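Progress report to the Van Hecke fund: tray-laying trial, Stakthorpe kitchen
Period ending August

The two-armed station is now used on every lunch shift. It sorts fruit onto coloured plates, a job that used to take two people most of the morning.

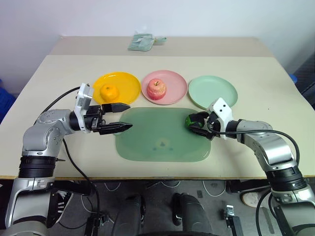
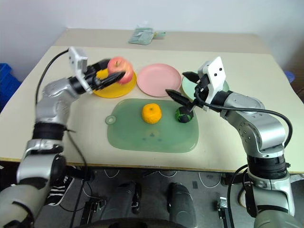
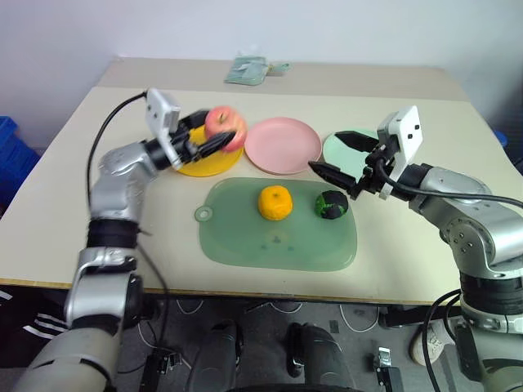

Fruit and plates at the two-armed station, Stakthorpe.

Plates handled: 3,155. Stopped by staff: 17 times. Zoila Chávez has moved to special diets and Luuk Van Damme now checks finished plates. Both asked for more training on restarting the arms. We have set aside 200 pounds for this.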